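4.3 Préparer le poste cuisine à deux bras

La tâche « vaisselle » du module Vimitz se lance sur une table déjà dressée. Comptez 7 minutes d'installation.

1. Étalez le tapis brun et posez-y le porte-mugs en bois et le panier tressé avec l'épi de maïs.
2. Placez le four et le coffret en bois à poignée noire comme sur les vues ci-après.
3. Mettez le bras gauche, puis le droit, en position d'attente, pinces vers le bas.
4. Dans le menu Rurkon, réglez la vitesse à 40 %.

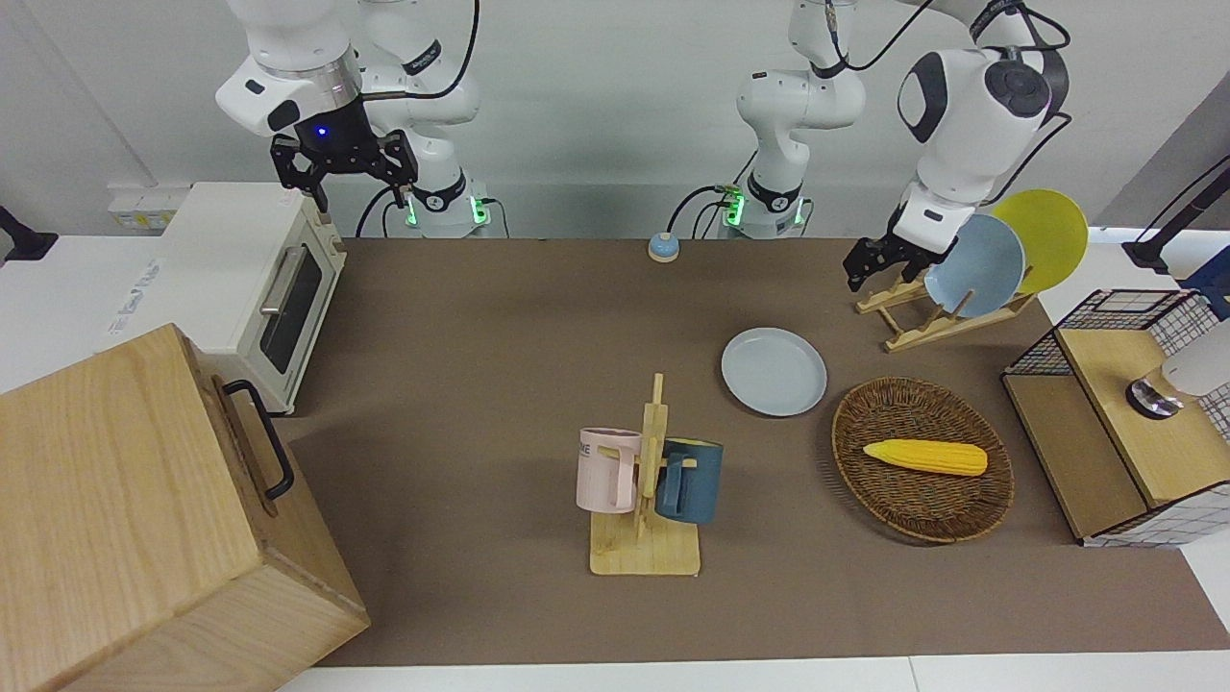
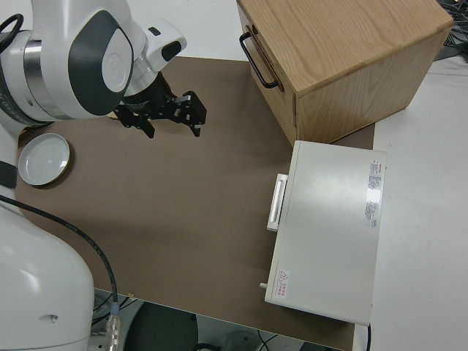
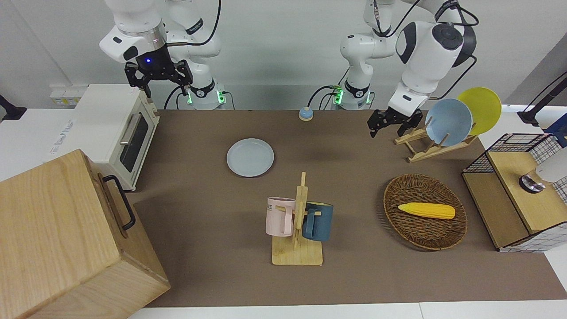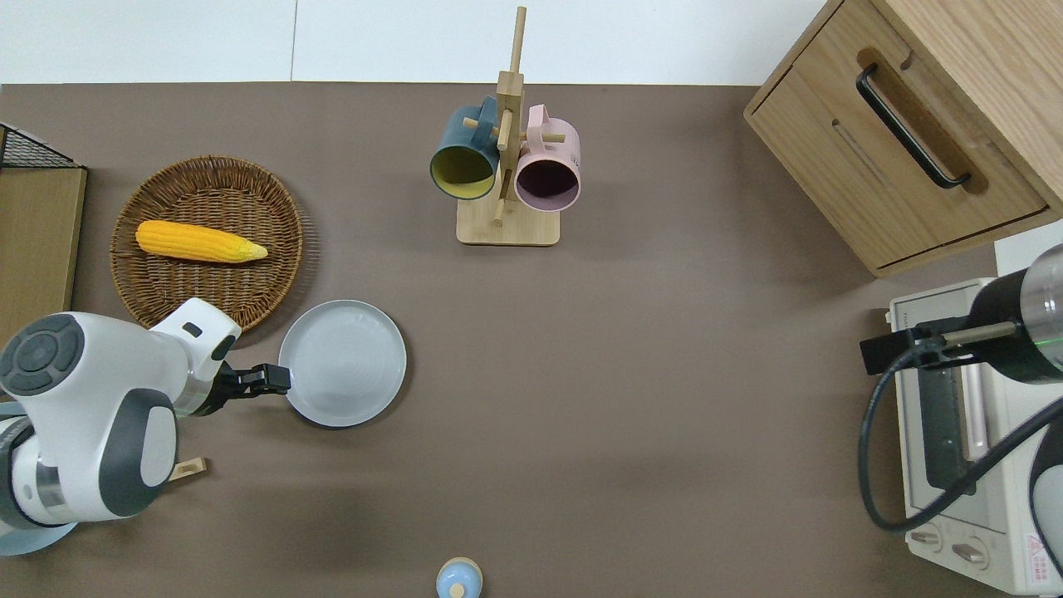 Fig. 12 – Poste cuisine, quatre vues.

5. Lancez l'essai à vide, puis la tâche.

Attention : gardez les mains hors de la table tant que les bras sont sous tension.

Remarque : le module ne remplace pas une personne en cuisine. Lors des essais de Skunatberg (138 cycles), prendre une assiette posée à plat a réussi dans près de 90 % des cas. Décrocher un mug reste moins fiable, et la porte du four doit encore être ouverte à la main. Le lavage n'est pas pris en charge.

En cas d'échec répété, reprenez à l'étape 3.

Rédaction : Shobha Pai. Révision du 16/08/2022.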